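4.2 Surface wear in soft foam play blocks
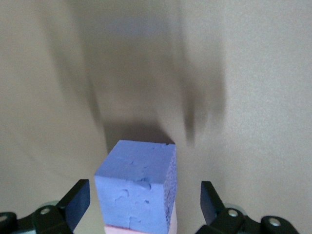
Figure 3. Light blue foam block on a pale pink one. Small dents, gouges and curved marks are spread over the front face; the side face is more heavily pitted.

4.2.1 Types of mark

Foam blocks are among the most heavily handled items in any nursery or toy library, and they are also among the least studied. Earlier work on the care of shared play materials has dealt mainly with wood and hard plastic, where wear takes the form of scratches and lost paint. Foam behaves differently. It gives way under pressure, recovers in part, and keeps a record of the contacts from which it did not recover. For the purposes of the survey, marks were sorted into four classes: dents, in which the surface is pressed in but unbroken; gouges, in which material has been lost; curved marks, which are narrow and follow an arc or a wavering line; and edge damage, which covers both rounding and chipping.

The classes are not always easy to separate. A curved mark that has been reopened by later handling may come to look like a gouge, and a shallow dent near an edge may be hard to tell from general rounding. Where the two assessors disagreed, the block was set aside and examined again by a third (Workneh), whose decision was entered as final.

On the block in Figure 3 several classes occur together on one face. Most of the marks on its front lie in the middle and lower portions, while the top is fairly smooth, with a few shallow nicks near the right corner. The edges have softened slightly and the top right corner appears a little chipped. It was graded as moderately worn.

4.2.2 Differences between faces

Of the 1,480 blocks examined, 523 were given different grades for different faces. This result was not expected when the recording sheet was drawn up, and the sheet had to be revised in June to allow each face to be entered separately. Blocks recorded on the earlier sheet were brought back from the Boateng and Runora toy libraries and graded afresh.

Two explanations were considered. The first is that faces differ from the start. Foam cut from a larger sheet may have a closed, smooth skin on some sides and an open, porous texture on others, so that the same handling leaves a different trace on each. On this view the pitting on the side face in Figure 3 need not be wear at all, and assessors were instructed not to count an even, fine texture as damage unless it was broken by larger marks. The second explanation is that children and staff do not use all faces equally. A block that is stacked is gripped by its sides and rests on its base, and the upper face is touched mainly when another block is placed on it.

The present data do not allow a choice between the two. Contreras and Ocampo favour the first, on the grounds that differences between faces were also noted in the unused reserve stock held at Runora. A controlled trial with blocks marked on one face before issue would settle the matter, and is planned for the next phase.

4.2.3 Colour and the visibility of wear

Assessors reported that marks were easier to see on pale and mid-toned blocks with a matt surface, where a dent throws a visible shadow, than on very dark ones. To test whether this had affected the grades, 74 blocks were examined a second time by touch alone. Agbeko carried out this check with the blocks placed inside a cloth bag. Dents and gouges were found reliably by touch. Curved marks often were not, and several blocks were graded lower as a result.

It follows that the figures given for dark blocks should be read with some caution – the true extent of curved marks on them is likely to be higher than stated.

4.2.4 Grading and withdrawal

The Dravitz toy library, which supplied the largest share of the stock, has until now withdrawn a block only when a piece has come away. Under the scheme proposed by Laryea, each block is given a grade from one to 6, and any block at grade 5 or above is removed. Loose material at a corner leads to withdrawal whatever the grade of the faces, as small pieces of foam may be swallowed. Dents alone do not. The block in Figure 3 falls below the limit on the condition of its faces, although its corner would be checked by hand before reissue.

The effect of the scheme on replacement costs is considered in Section 5.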